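Wednesday, January 13, 2021

# Tabletop backdrop and produce, Girkmont work room

Two pictures from the Girkmont work room, with notes on the cloth, the clips and the fruit. The notes cover hanging a white cloth, where creases come from, and how to keep pale produce separate from a pale ground. Item numbers refer to the Jevbridge stock list. The prices and order codes on the old version of this page were out of date and have been removed.

## Cloth

The cloth is stock item 103, plain white, hemmed on all four sides. It is machine washed without softener and stored on a roll. Folded storage leaves a grid of hard creases that a hand steamer takes 15 minutes or more to remove, and the fold lines usually come back in dry weather.

Binder clips are used along the top hem. The small size holds a single layer. It will also hold a doubled hem if the cloth is thin, but the handles then stand too far apart to lie flat against the support. A clip carrying too much weight gathers the cloth toward itself, and the creases fan out diagonally from that point.

Blue clip at the right end of the hem, with long folds running down and to the left from it. Pleats directly below the clip are close to vertical; those on the left side sag almost level. 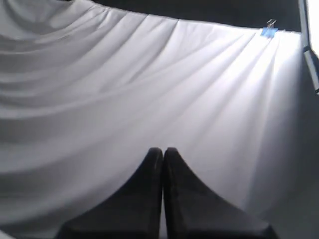
## Reducing the folds

1. Hang the cloth from the center of the hem first, then work outward.
2. Space the clips 12 inches apart. Closer spacing gives a flatter hem but takes longer to level.
3. Pull each section sideways before clipping. Pulling down after clipping only deepens the pleats.
4. Leave the bottom edge free for an hour, then weight it if needed.
5. Steam from the back, top to bottom, and let the cloth hang until it is fully dry.

Soft folds are acceptable for close views of single items. They are a problem in wide views, where gray bands show behind the subject and have to be evened out later. For wide views the Memum paper roll is the better choice, although it marks easily and cannot be washed. Cut off the dirty end when it shows finger marks, and write the remaining length on the core.

Where a dark gap shows above the hem, raise the support or move the subject closer to the cloth. Adding a second cloth above the first makes a visible line at the overlap.

## Fruit

The produce order comes from Zúñiga in flat boxes and is kept in the cool cupboard until needed. Pears are taken out the day before. They bruise near the neck sooner than at the base, and the marks darken overnight, so each one is set down on a folded towel and turned as little as possible. Wipe with a damp cloth only. Oil and wax change the way the skin takes light and leave smears on the white ground.

Yellow pear at close range against white. The skin goes to a soft orange near the lower right. 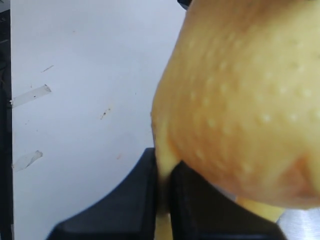 Color matching for yellow fruit is done against printed card 924, which replaced the older card in November. Set white balance from the card and check it again whenever a lamp is moved. Yellow skin is easily overexposed on the side nearest a white background, and the first detail to go is the surface speckling. On this pear the pale dots are clearest across the middle and upper right, and the left flank is noticeably lighter, so exposure should be judged from the flank and the dots used as the focus target. If the flank still merges with the ground, place a strip of black card just outside the picture area on that side. A strip two inches wide is normally enough for one pear.

## Storage after use

- Cloth: back on the roll, hem end outward, with a paper sleeve.
- Clips: in the lidded tin, sorted by size. Discard any with bent handles.
- Color card: in its envelope, away from the window.
- Fruit: bruised pieces go out the same day. Sound ones return to the cool cupboard and can be used again within the week.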